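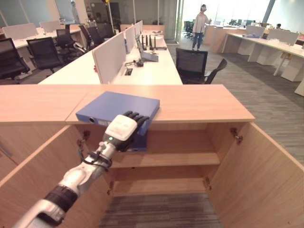
What made you start keeping other people's family papers?

"My aunt's kitchen drawer," says Yiran Liang, and then she laughs for a good while before she gets to the story.

The drawer stuck. It had stuck for years, and one Sunday after lunch Liang got tired of wrestling with it and pulled the whole thing out onto the floor. Behind it, pressed flat against the back of the cabinet, were letters her grandmother had written home from Ollitz in her first winter there, when she was working at the Caputo bakery and sleeping in the room over the ovens. "She wrote about the price of eggs, she wrote about her shoes, she wrote a whole page on a coat she'd seen in a window and wasn't going to buy. I sat on that floor until it got dark. My aunt had to step over me to make the tea."

That was back in 2000. Liang now runs Dallel, a small family history service on the second floor above a shoe repair shop, and she has helped around 400 households sort out what they have. Some arrive with a neat folder. More of them arrive with grocery bags, and a look she says she'd know anywhere.

"They're embarrassed, bless them. They think I'm going to scold them about the bags. I kept my own birth certificate in a cookbook until I was thirty!"

I asked what she does first, and she said she puts the kettle on. Then she asks people to tell her about one person in the family, any person at all, before a single sheet comes out. It can take an hour. By the end of it she usually has a good idea what matters to them, and it's seldom what they mentioned on the phone. One man called about property deeds and ended up talking all afternoon about his mother's recipe for plum dumplings, which she had written on the back of a gas bill.

Her advice for home is simple enough. Take out the paper clips, because they rust. Write names on the backs of photographs in soft pencil, and write whole names – "Mom" won't help your great-grandchildren. Keep everything out of the attic and the basement. A bedroom closet is fine. She doesn't like laminating, and she told me so three times.

The job she talks about most is the Rerora letters, 391 of them, written between two sisters who hadn't spoken face to face since a quarrel over a piano. They wrote every other week anyway. "And they were so funny! Rude about everybody, rude about each other's husbands, and never one word about that piano." Liang read them all through one December, in order, with a blanket over her knees. The family has since had them typed up so the cousins can each have a set.

Does she ever tell people to throw things out? She does, though it took her a while to learn how. Old bank statements can go, and so can the fourth copy of a church program. She likes to let people hold on to such things for a week first, and then most of them manage it on their own.

Her grandmother's letters are still with her aunt, by the way, in the same kitchen. The drawer has been planed down and opens fine now. Liang has asked for them more than once. "She says I can have them when she's finished reading them," she told me, pouring the last of the tea. "She's on page 2."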